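I went to the end-of-term demo for the Ollgate robotics club expecting to be annoyed, and I was, a little, though for different reasons than I'd planned on.

My nephew is in it. They call the project Sokham (don't ask me, there was a vote) and the goal is to get a robot arm to do chores in a simulated kitchen. No motors, no wiring, no burned fingers. When I was in a club like this we spent most of June trying to find one bad solder joint, and I still think that was the education.

Nuanchan Klinhom, who runs the club, told me the students did 295 runs of the faucet task this term. The arm has to turn the water on, wait, and turn it off again. I asked what counted as a success. She said the handle has to move past 60 percent of its travel. So a run where the arm clubs the handle with its elbow is a pass? Yes, she said, and they'd argued over that one.

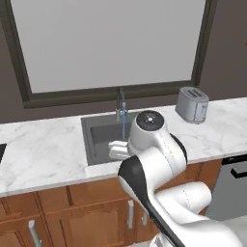 I'll give the kids credit for having the argument. What bothers me is the slide that came after it, with "70% success" in letters you could read from the parking lot and no word on what was being measured. A parent behind me whispered that they'd be doing dishes by next year. They will not be doing dishes by next year. There wasn't a dish anywhere in the task.

Rupert Ammann, one of the older students, was the only one who brought up failures. He showed 8 of them back to back and could explain three. The other five he just called "weird." I liked that better than anything else I heard all evening -- I'd have given him the whole hour.

The Mesgate club is doing the same task next term, and there's talk of a joint contest. Fine by me. I'd like them to agree on the scoring first, in writing, before anyone makes a slide.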